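Lukirero Panel Trainer - Set-Up Guide
Section 4: Working Safely at the Switch Panel

Welcome to the fun part! By now your simulated cell is loaded, the arm answers to the jog keys, and you have read Section 3 on coordinate frames (if you skipped it, go back now, we'll wait). This section covers the house rules for switch work. They apply in simulation exactly as they would on a real bench, and we mean that. Habits you build on a rendered panel are the same ones you'll carry over to hardware.

Rules for the panel come in two groups. Approach rules cover how the gripper gets near a switch. Contact rules cover what it may do once it is there.

4.1 Before you move

1. Load the Dustosel scene file and let it settle before you touch any controls.
2. Set the speed limit to 16 percent. Leave it there for your whole first session.
3. Open both views, wrist and room. You need the two of them side by side.
4. Read the target label out loud. It feels silly for a day and then it becomes second nature - Ratih Gunawan started this on our team and it has caught more wrong-switch errors than any software check we ever wrote.
5. Confirm the label in the task list matches the label on the panel, letter for letter.

Note: The wrist view is strongly curved. Labels near the middle of the panel and toward its far end get small and hard to read. If you can't read a label clearly, you may not operate its switch. Move until you can.

4.2 Approach rules

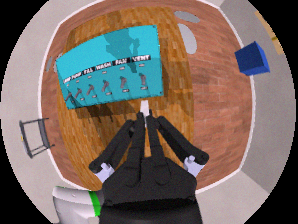
Reading time for this section: 4 minutes

VENT is the best switch to practice on, and FAN next to it is a close second. From a wrist position like this one, both labels are large and crisp, and so is WASH. The strips farther along are another story, so treat any label out there as unread until you have moved the arm closer.

1. Line up with the column first, then close the distance. Never do both in one move.
2. Stop short of the panel's lower edge and check your line in both views.
3. Look for the shadow. A dark, jointed shadow falls across the turquoise, and beginners love to steer by it. Please don't! Steer by the lever and the label.
4. Keep the fingers parallel until you are ready to make contact.
5. Advance in short steps. Pause after each one.

Caution: Do not use the small tags above and below the levers for identification. They can't be read at this distance. Only the black label strips count.

Caution: A lever's lean in the wrist view is affected by the curve of the lens model. Two levers in the same position may seem to lean differently. Always take switch state from the state readout, and log it before and after every move.

4.3 Checking from the room view
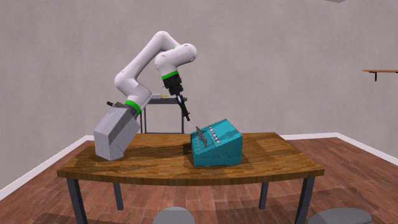
By Szu-yu Yang, with Rungnapa Kamolrat

The room view is where good operators spend a surprising amount of their time. We love it. You get the pedestal, the whole reach of the arm and the sloped top of the panel all at once, and the distance between fingertip and panel is much easier to judge than it is from the wrist.

1. Find the green band at the wrist. Everything past it is the part most likely to bump something.
2. Trace the line from that band down to the gripper tip. It should point at the area you plan to work in.
3. Check the elbow. A high, folded elbow leaves you room to back out the way you came.
4. Make sure the stretch of table between the pedestal and the panel is clear. Keep it that way for the whole session.
5. Look at the levers on the panel from the side. No part of the arm should pass through that row on its way to the target.

Note: The stools at the front of the table are collision objects too. The planner knows about them, but when you jog by hand the planner is not helping you.

4.4 Contact rules

1. One switch per approach. Back out fully before starting on the next.
2. Push with the fingertip only, never with the linkage arms or the gripper body.
3. If a lever doesn't move on the first push, stop. Back out, check your line and try once more. After a second miss, end the run and write it up.
4. Never rotate the wrist more than 90 degrees while the fingertips are within reach of a lever.
5. Finish every run at the home pose.

4.5 Logging

Record the target label, the start and end state, and anything odd you noticed. Odd things are welcome - our favorite log entries are the odd ones! Keep failed runs in the log along with the good ones.

Sign-off takes 7 clean runs in a row. Send your log to Lamai Suksawat, and go on to Section 5 once you have her reply.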